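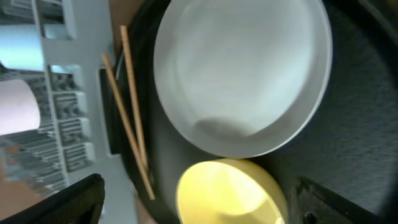 4/9/18

Starting a fresh page for the descaler question. The Flullon rep says the new powder takes scale off a kettle element in 4 minutes and keeps it off for a month. The second half of that I don't believe at all, and the first half depends a lot on what they call scale.

Went back over what we did in February. Those coupons were steel, scaled up in the hot tank with Prulstead tap water, and they came out with a soft, floury coating you could nearly wipe off with a thumb. Anything sour would have cleared them. Plain citric acid did, and so did the cheap vinegar. So the good Flullon numbers from that run say very little, and I'd like us to stop quoting them upstairs.

Real kettle scale is harder. It goes on in layers, dries out between boils, and picks up tea and whatever else. The two old elements from the Grultham canteen are the best samples we have and I don't want to burn them on a test we haven't thought through.
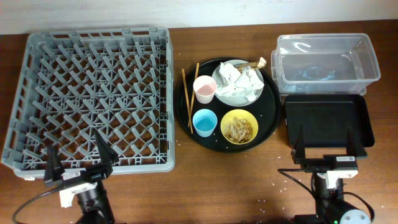 Plan for now: cut the scale off one element in flakes, weigh the flakes dry, drop them in the solution, weigh what's left. It's crude. It also takes the metal out of it, so we can't claim anything about how well the powder works at the bond, where the trouble usually is. Still better than floury coupons.

Dose on the packet is given as "one scoop" and the scoop isn't the same size in the two packs we opened. I leveled both off and the difference is big enough to see without a scale. Going by weight from here on, and whoever writes this up should say so.
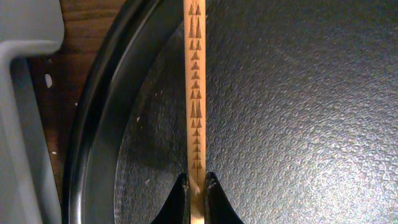 Ran one set this afternoon. Water at a rolling boil, then off the heat, powder in, flakes in a mesh basket. At 4 minutes the Flullon flakes looked ragged at the edges and were still flakes. Citric acid at the same weight looked the same to me. Left both for 48 hours in the first notes I found from the old bench book, and that seems far too long to tell anything apart - everything dissolves if you wait long enough. Will pull them at shorter steps next time.

Things I don't trust yet:
- drying. The flakes hold water and the weights were still creeping down when I gave up on them.
- the thermometer in the left tank, reads high against the other one
- my own eye, I knew which beaker was which
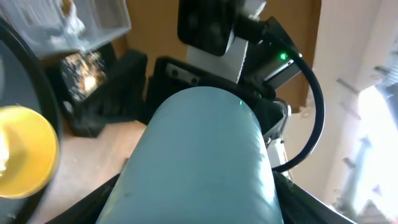 For the "keeps it off" claim we would need a kettle boiled over and over on the same water. Lucero have a rig on a timer that is rated for 3000 boils between services and might lend it out, though last time we asked it took weeks to get an answer. Even 100 boils would show something. We'd want an untreated kettle alongside, and one done with citric, otherwise we're just watching a kettle.

Also the leaflet graph has no units on the upright axis. Asked for the data behind it, got the leaflet again.

To do: label beakers with letters and have someone else pour. Get more Prulstead water, the drum is low. Check the mesh basket for weight loss, it came out shinier than it went in.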